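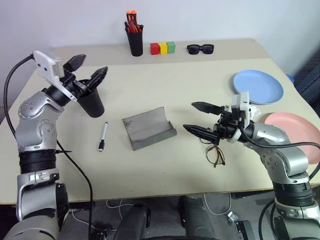

Grendard, 5 July 2026

The Hultus two-arm bench kit is on trial in our workroom until the end of the month. It comes from Karimi as a set: both arms, both grippers, the base and the control software. We are using it for sorting and tidying small items on a tabletop.

Left arm with the black cup in its gripper, mouth up and tilted to the right. The right gripper is open over the folded glasses. Markers, blocks and the two plates share the table with a curved metal tray.

The kit stores 74 task programs. We have written 16 since April, most of them for cups and pens. Thin items such as glasses need a slower approach speed, set in the Fleltance menu under "Grip."

Setup took two people 4 hours, including leveling the base. The arm cables need slack before the first homing run. The manual covers this on the last page, and it should be on the first.

The trial price is $1,444 a month with phone support. Questions about the kit or a visit to see it running go to Pejman Ghasemi at the front desk.

Filed under: Product Trials, Bench Robots

© 2026 Grendard Workroom | Contact | Back to top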